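Is a Free Workstation Worth Keeping?

April 5, 2022

People keep telling me that old office workstations are the best bargain in computing. Buy one for the price of a nice dinner, they say, put in some memory and a better processor, and you'll never need anything else. I've read this on the Zonado forum so many times that I could recite it. I have always suspected that the people saying it have a garage full of the things and want company.

Then I got one for free, which made it harder to be smug. It's an old Dell tower that came out of an office on Pukgate when the lease ran out, along with a box of cables I didn't ask for. It sat on its side by the back door for most of March. I'm writing this partly to decide whether it stays.

The first thing I'll grant the fans: you get in without a fight. The side cover comes off with a blue latch, and nearly everything you're supposed to touch inside is blue too. Under the cover there's a lot of green board and a processor right in the middle of it, held down by a metal plate on a hinge with a lever to work it. I don't love that lever. It pushes back harder than I think any part of a computer should, and every guide says this is normal, and every guide also says to be gentle, and I'd like to see the person who can do both.
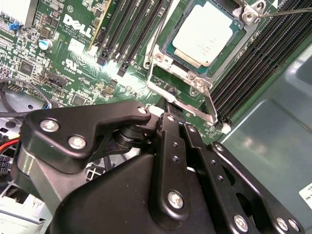

The processor with the load plate open. Four of the memory slots are on the left.

The forum advice is to swap the processor at once. There's a list going around of the chips that fit, with little scores next to them, and the one everybody wants scores 94 out of something. I never found out what the something was. The list came from a site called Fuvau, and as far as I can tell the scores were copied from another list, which is now gone. The seller I asked wanted 56 dollars for the favorite, "pulled from a working machine," with no returns. That phrase does a lot of work in the used parts business. Every part was pulled from a working machine if you go back far enough.

I'm also not convinced a faster chip does anything for what I'd use it for. I write, I pay bills, I keep too many browser tabs open. If it feels slow I'd look at the drive first, and I'd look at the dust before I looked at the drive.
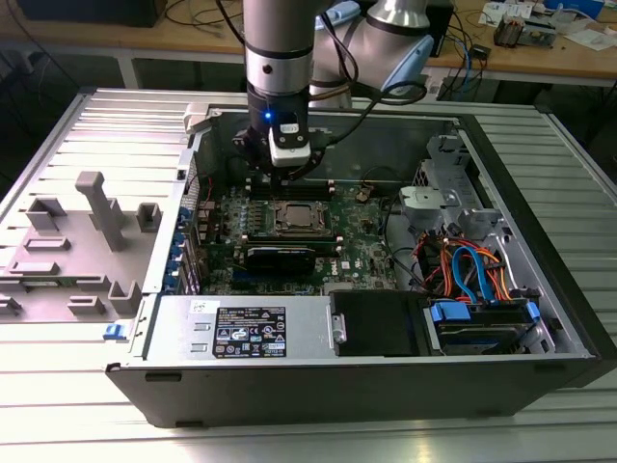 Dust is the part the bargain posts skip over. They show you the score and the price, and then at the very end somebody mentions that theirs smelled like a burned waffle for a week. I went over the power supply vents and the front with a soft brush and a can of air, which took up an evening, and I still can't say the machine runs any cooler for it. I have no "before" number. Most people who claim a big drop in temperature don't have one either, if you read their posts closely.

The cables are what I'd complain about most. Blue, orange, red and black, run through the drive cage as if somebody was paid by the bend. I had a plan to tidy them with those hook-and-loop straps, and I dropped it. They're out of the way of the board, they reach where they need to reach, and I have seen enough "cable management" photos to know it's a hobby of its own. The hard drive sits between blue rails in the cage and it's the one part of the layout I'd call thoughtful.

Now, memory. I had expected a couple of slots, so the board surprised me. There's one bank of black slots to one side of the processor and another bank across from it, and the forum people go misty over this. You could fill it up! Sure, you could. You could also check what kind of memory it takes, and whether the sticks have to match, and whether the cheap server type in the auction listings will even start in this board. I found 7 different answers to that last one, all of them very sure of themselves. 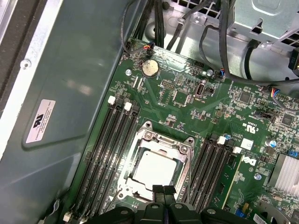

Both banks empty, with the little coin battery up at the top of the board.

My rule is that I won't buy the second half of anything until the first half has proved itself. So if I do this, it'll be 16 gigabytes and no more, from a store with a counter and a person behind it. A new coin battery too. The old one looks slightly tarnished, and those cost next to nothing. I don't expect it to fix anything. I just don't want to blame the wrong part later when the clock starts drifting.
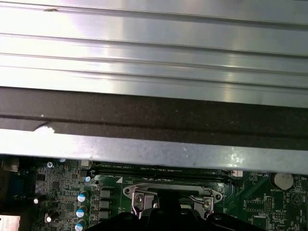
What I keep coming back to is the case itself. It's heavy, and I mean that as praise and as a complaint. My last computer was a Magyar, a brand I bought because it was on sale, and its side panel rattled from the first day until I gave it away. I can't picture this one rattling. I also can't picture carrying it up the stairs more than once, and there's no room for it on my desk, so it would have to live on the floor, where it would collect dust, and then I'm back to the brush and the can of air.

The posts about electric bills don't help. One says a tower like this costs a fortune to leave running and the next says you won't notice it. Neither one had a meter on the plug. I have a meter somewhere, in the same drawer as the good screwdriver, and I'm going to find it before I spend a cent on parts.

So it stays for now, on probation. If the meter reading is silly, it goes back to the door, and somebody on the forum can have it for the cost of picking it up. They can have the box of cables as well.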